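How Does a Phone Remember Things?

Think about everything that lives on a phone. There are photos, songs, games, messages and maybe a video of your cat falling off the sofa. All of it has to be kept somewhere. Phones have two main places for this, and they do different jobs.

Storage: the cupboard

Storage is where a phone keeps things for a long time. When you take a photo it goes into storage, and it stays there when the phone is switched off. Storage is measured in gigabytes, or GB for short. The more gigabytes, the bigger the cupboard.

One gigabyte can hold roughly 300 ordinary photos. Videos take up much more room, as a video is a long row of pictures played very quickly.

Memory: the desk

Phones also have something called RAM, or memory. Imagine you are doing your homework. You take a book out of the cupboard and put it on your desk so you can use it. RAM is the desk. When you open a game, the phone copies the parts it needs from storage into RAM, where it can reach them fast.

If the desk is small, the phone has to put one thing away before it can get another out. That is why a game sometimes starts again from the beginning when you come back to it. When the phone is switched off, the desk is wiped clean.

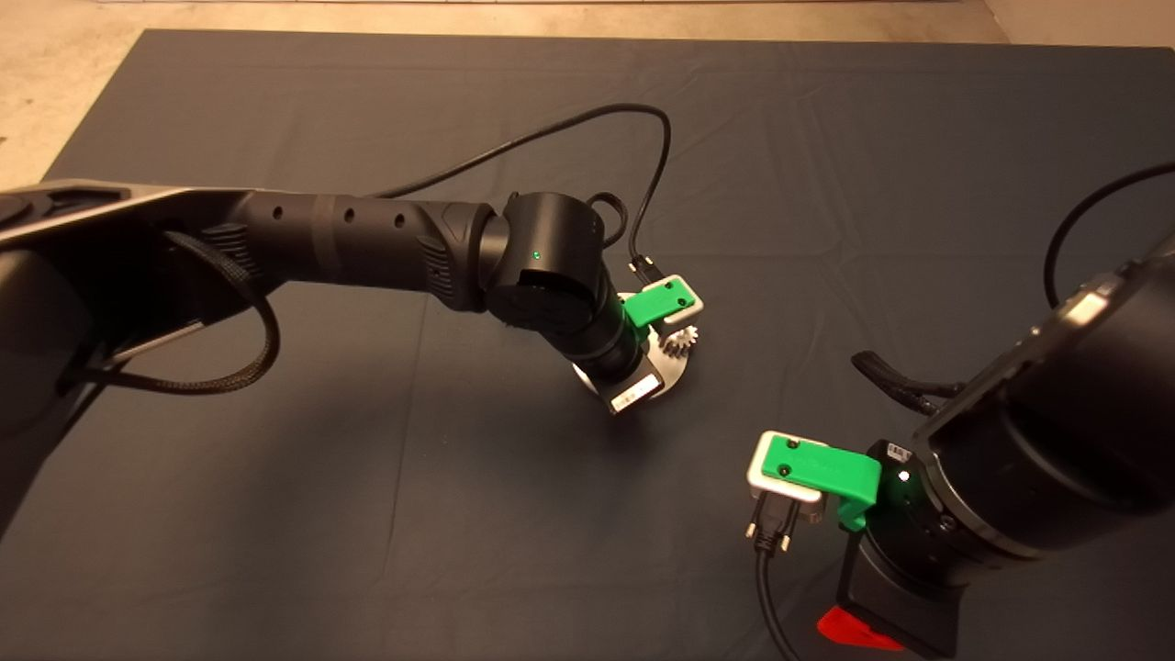
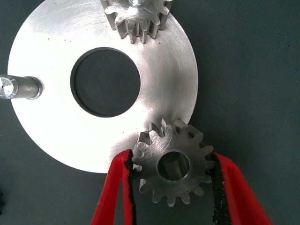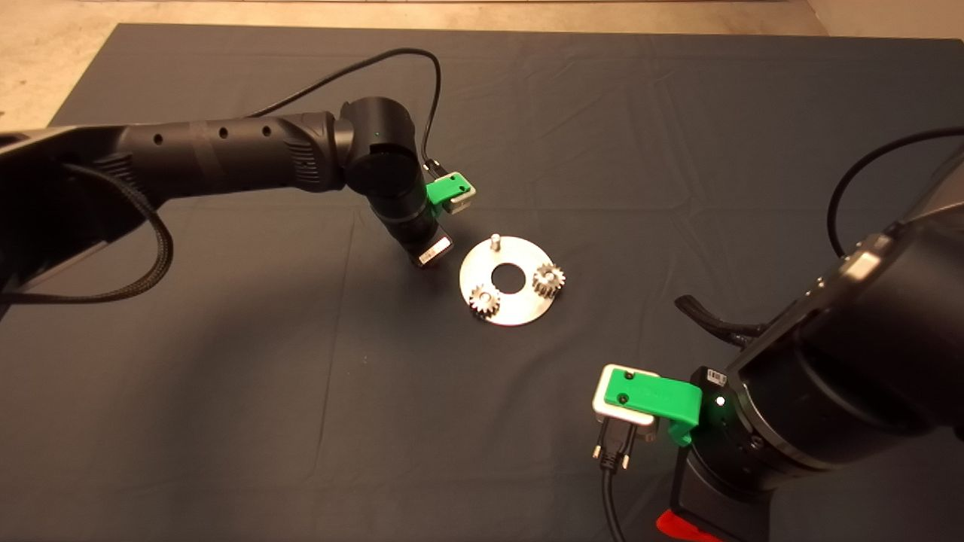
Dark cloth makes a plain background.

What is inside a memory chip?

A memory chip is a thin piece of a material called silicon, covered in tiny parts. Each part can be set in one of 2 ways, which we write as 0 or 1. One 0 or 1 is called a bit. Eight bits make a byte, and a byte is enough to store one letter, such as the K in KITE.

A gigabyte is about a thousand million bytes. If you typed one letter every second, without stopping to eat or sleep, it would take you more than 30 years to fill one gigabyte.

What happens when it is full?

When storage is full, the phone cannot save anything new. You may see a message asking you to delete something. You can remove games you no longer play, or ask a grown-up to copy the photos to a computer first - once a photo is deleted it can be hard to get back.

Try it yourself

Ask a grown-up to help you find the storage page in a phone's settings. Which uses the most room - photos, apps or music? Write down your answer and compare it with a friend's.

Words to know

Bit: a single 0 or 1.
Byte: eight bits.
RAM: the memory a phone uses while it is working.
Storage: where a phone keeps things when it is switched off.

Written by Sandro Caruso. Page last changed 8 December 2018.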